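Grollcombe Community Board > Food & Home > Feeding People

Thread: Favor bags for 10 kids, what do you put in yours?

marzipan_dad
My daughter turns eight next weekend and I have been put in charge of the goody bags. Party is on 6/14/25 at the Lornside rec room if anyone remembers that place with the orange curtains. Ten kids, mostly her class plus two cousins. Last year I did the plastic stuff (whistles, sticky hands, tiny notebooks) and I swear I'm still pulling sticky hands off the ceiling in the hallway. This year I want to go all candy and snacks, no toys. My wife thinks parents will hate us. What do you all do?

tessellate
Parents will not hate you. Parents will eat the candy in the car. I did all candy for both of mine last November and got two thank-you texts, which is two more than I ever got for a notebook.

pudgewick
I'm going to be the grump here. My kid came home from a party with a bag that weighed more than his shoes, and we were fighting over it until bedtime for a week. One nice thing per kid is plenty. A paperback, a packet of seeds, a decent pencil. I know I sound a hundred years old.

tessellate
pudgewick my son was given a decent pencil once and he used it to dig a hole.

Nahom Kahsay
Skip the party store completely. The favor aisle at the one on Crenshaw is mostly stale taffy at silly prices. Go to an Asian grocery and look at the snack wall. There's stuff in there the kids haven't seen before and half the fun is them trying to guess what it is. Big bags of small wrapped things are what you want, then split them up at home.

If you've never been, it's more this kind of thing than a rack of chocolate bars:
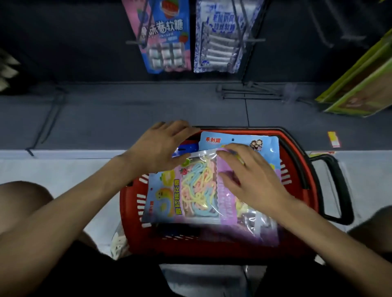
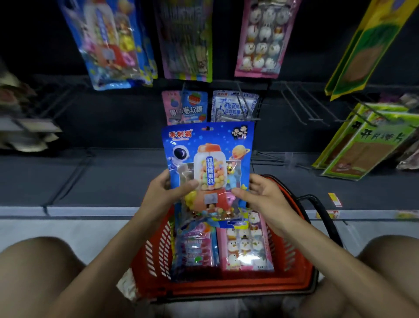
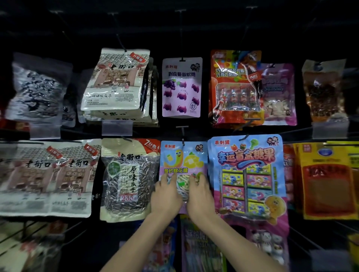
My other advice is to buy the bags last. I always buy cute little bags first and then nothing fits in them. Lay out one kid's share on the table, see how big the pile is, then go get bags. Brown lunch bags with the name in marker are fine. Kids do not care about the bag.

marzipan_dad
OK the guessing thing is great, she would love that. We could do a tasting game before cake? Like a scorecard where they rate each one out of 3 stars. Now I'm getting carried away.

Kenji Iwasaki
Do the tasting game! We did it for my nephew and it ate up a good half of the party, which if you've ever had to entertain a room of eight year olds you know is worth real money. Cut things into small pieces and have water on the table. And put a bowl out for the ones they spit into, sorry but it's going to happen.

One thing though, please ask about allergies before you shop. Ask every parent, by text, so you have it in writing. If a label isn't in English and you can't read it, check for the ingredient sticker on the back, and if you still can't tell then it doesn't go in the bag. I'd leave nuts out of the whole thing personally.

pudgewick
Seconding the allergy point. And I'll admit a tasting game sounds better than a sack of sugar to go.

Nahom Kahsay
Yeah good call Kenji, should have said that myself. Also no hard candy if there are toddler siblings hanging around. They find it. They always find it.

quietkettle
Slight disagreement on the lunch bags. Grease gets through them if you put in anything like chips or shrimp crackers. I use the flat cellophane ones from Zendedier, they come on a roll and I think I have 1,037 left because I misread the order page. If you're anywhere near Lornside I will hand you a stack, please take them.

marzipan_dad
quietkettle you are a hero, messaging you now. And I texted the parents, one kid is dairy free and one can't do peanuts, so that rules out most of what was already in my cupboard. My wife has come around on the candy but wants a 2 item limit per bag. I'm holding out for more.

tessellate
Two items is a tragedy. Two KINDS of item, and be generous with the handfuls. She never said how many of each.

pudgewick
That is exactly how we ended up with the heavy bag.

Kenji Iwasaki
Go with what your wife says and put the rest in the tasting game. Whatever's left over, send to her office.

marzipan_dad
Sold. I'll post the scorecard results after, assuming anyone can read their handwriting.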